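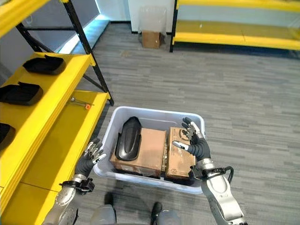
*Boxes packed in a plastic storage bin.*

Well, the Tolturow Winter Duathlon results are finally up, and I've been refreshing that page so often that my phone was probably sick of me! We have 324 finishers on the sheet, which makes it the biggest field they've had on the lakeside course, and the slowest too, by quite a way. The first run was the culprit. It had rained all week and the far side of the lake was basically soup (I lost a good chunk of time just trying to stay upright past the sluice gate).

The bike leg was much nearer to normal. There was a headwind going out to Botha, but everyone got it back on the return, and the splits I've looked at so far are very close to last year's. The second run is where it all fell apart again. I went through two laps of that field muttering to myself, and judging by the times I wasn't the only one. 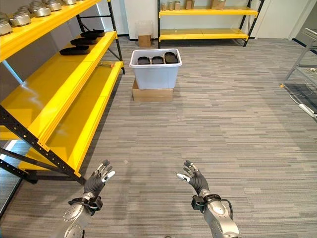
**Were the cut-offs changed because of the mud?**

The bike cut-off stayed as it was, but the organisers gave everybody an extra 11 minutes on the final run.

I think that was the right call, and it kept a lot of people in the race. Even so, there are 69 names down as not finishing. Most of those came off the course at the second transition, so I'd guess cold hands and soaked feet had more to do with it than the clock.

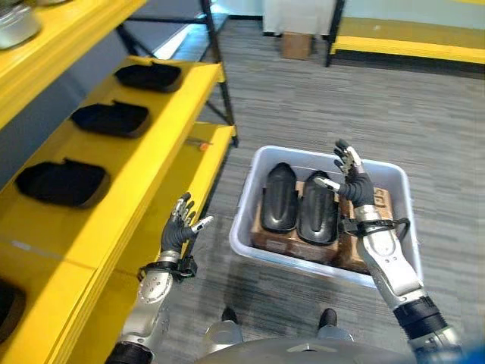 Shoes were the big talking point in the car park afterwards. Plenty of people had gone for road shoes on both runs to save faffing about in transition, and plenty of them regretted it by the first gate. I wore my old Ilari trail pair and was glad of every stud, although they felt like bricks on the tarmac bit. They're still in the porch now, caked, on a sheet of newspaper. Those black shoe-shaped trays lined up on the yellow shelf would do me very nicely, raised rims and all, and I might be allowed back in the house by the front door.

One small grumble: the relay teams are mixed in with the solo entries on the results page, so if you think you've been beaten by somebody with a suspiciously fresh second run, check the category column before you sulk. I sulked first, obviously.
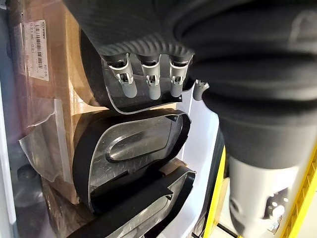 **By the Stitside race desk** | 8th February

Corrections to chip times need to go in through the form on the event page, and they're asking for your race number as well as your name. The standings for the winter series will be redone once those are sorted. Next season's opener is back at Tolturow in November, same lake, same start time, and entries open after Easter.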